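Rolia, the next game from the studio Plunero, runs its physics at a fixed step, separate from the frame rate. Lead programmer Haruna Shibata set the limit at 746 active objects per level. Anything past that goes to sleep until the player comes near.

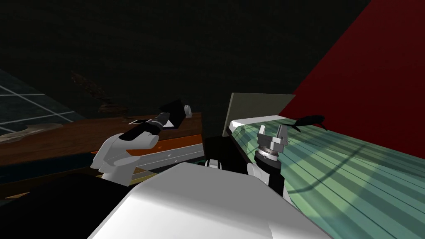 A white hand closed on a long black object, over a wooden counter.

Saves are small - 10 slots, four of them automatic. Level scripts are written in Nechyporuk, the studio's own language. A PC test opens in November for 2000 players.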